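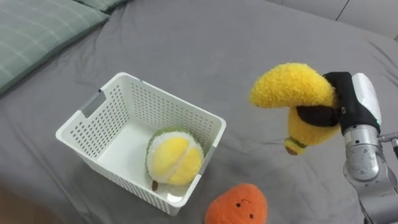
How often should soft toys be washed?

Every couple of months for the ones that sleep in the bed, and twice a year for the ones that merely live on it. Check the label first. If the label has been chewed off, use a cool wash inside an old pillowcase with the end tied, and dry them flat in the airing cupboard.

The wash came up in three letters after the last Prostcombe Household Letter, all from people who had asked themselves the same thing while standing over a bed with no visible mattress. One of them, from Stosetton, wanted to know whether a plush pineapple could go through at sixty. It can go through at sixty in the sense that the machine will not stop you. Thirty is kinder.

A second letter asked what to do about the stuffing going lumpy. Pull it about with your fingers while it is still damp, then again when it is nearly dry. You will feel foolish doing this to a vegetable. Carry on regardless.

The third letter was really about where to put them all, and that one has been passed to Wendy, who has opinions on baskets and a spare bed on which to hold them.
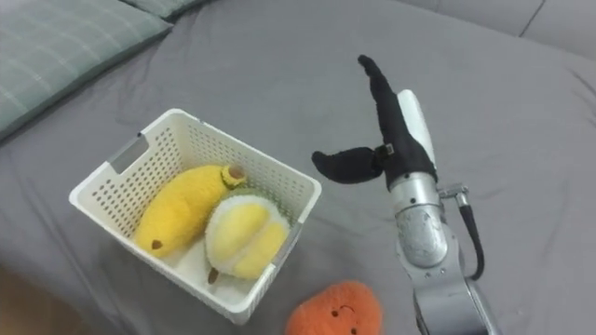
THE FRUIT BASKET
Wendy Bickerstaff, Indoors page, 2023-04-02

There was a time when children had a bear. The bear had one ear and a smell, it went where the child went, and at night it was either in the bed or lost, in which case everyone knew about it. I mention this only because my spare room now contains a greengrocer's.

My grandchildren came to fruit by way of a stall at the October fair, where somebody gave them a plush banana apiece for reasons I have never got to the bottom of. Things moved quickly. Within the year we had citrus. Then came the durian, a fruit I have never eaten and am told is banned from certain hotels, done here in fuzzy green with the husk open and fat yellow lobes showing. It has a little brown stem. It is, I am sorry to say, the favourite, and has been to the dentist.

So, baskets. The Stosetton correspondent has been using a net hammock strung across the corner of the room, and says everything rolls to the middle and stays there in a lump. I had one of those. It came down one night with a bracket and a fair amount of plaster, and I haven't felt the same about corners since. I have also had the wooden chest (fingers), the zip-up beanbag you fill with toys (nobody aged four will unzip anything in order to put something away) and the under-bed drawer, where a pear went missing for an entire winter.

What I have now is a plain white plastic basket with rows of small holes in the sides and a slot cut in the end for your hand. It came from Tisero, on the retail park, and I bought it for potatoes. It has three things going for it, or possibly two and a half. You can see in from above, so the durian can be located without emptying the lot on to the floor. Air gets through, so anything put away a shade too soon after washing has a chance. And a small child can drag it along by the slot, usually into the door frame.

The rule in this house is that the bed gets cleared before anyone has a story. I used to say "tidy up your fruit", which produced a great deal of discussion and very little fruit. What works better is to stand the basket on the bed itself. I know. I resisted this for years, on the grounds that a basket that has been on the floor has no business on a sheet. But a basket on the floor is a target, and they throw things at it, and they miss. A basket on the bed is at the right height for putting something in with your hand. Wipe the bottom first and we need say no more about it.

Large things go in first and lie down. The banana will not lie straight in anything, so let it go across on the diagonal and put the durian in beside it, up against the side. The two will overlap. They always overlap, and a child who wants them side by side with a gap between can be there until supper. I have found it useful to say that fruit likes company, which I don't believe for a moment.

There is always one left out. With us it is generally the orange one, which I have been calling a mango for as long as we have had it and my grandson calls a carrot. It came without a label and neither of us is prepared to give way. Leaving one on the sheet until last is no bad thing, because whoever puts in the last one has finished, and can say so, loudly, down the stairs.

A word about the bed underneath. I gave up white sheets in that room and went over to a mid-grey fitted one, which hides felt-tip, biscuit and whatever it is that comes off the bottom of socks. Grey does not hide creases, and after an afternoon of being a shop it has plenty. I used to smooth it before I put the pillows straight. Now I pull it tight at the foot end and leave the rest, and no guest has yet remarked on it – though my guests are mostly under nine and would not know a hospital corner if they slept in one. The pillowcases are a pale green with a thin white check, and were the last of a line at Ifans in the high street. They go with the durian. I did not plan this and would prefer it not to be mentioned.

On the matter of how many is too many, which the third letter also raised, I can only say what I do. When the basket is full, it is full. Anything that won't go in below the rim has to be swapped with something that will, and the something goes in a bag on top of the wardrobe to be forgotten about and greeted later with astonishment. The pear has been round this circuit more than once. It gets a better reception each time than I do.

If you would like to tell me I am wrong about hammocks, the usual address will find me. Please don't send fruit.

Odds and ends from the Indoors page

The Household Letter now goes to 3,365 homes, which the editor would like it known is up by 68 on last time. Anyone receiving 2 copies is asked to give one to a neighbour they like.

The toy swap at Prostcombe hall will take soft toys as long as they have been washed and are dry all the way through. Squeeze the middle to check. Bags by the side door, please, with the tops tied, and no batteries left in anything that talks.

Next month: the airing cupboard, and what is at the back of it.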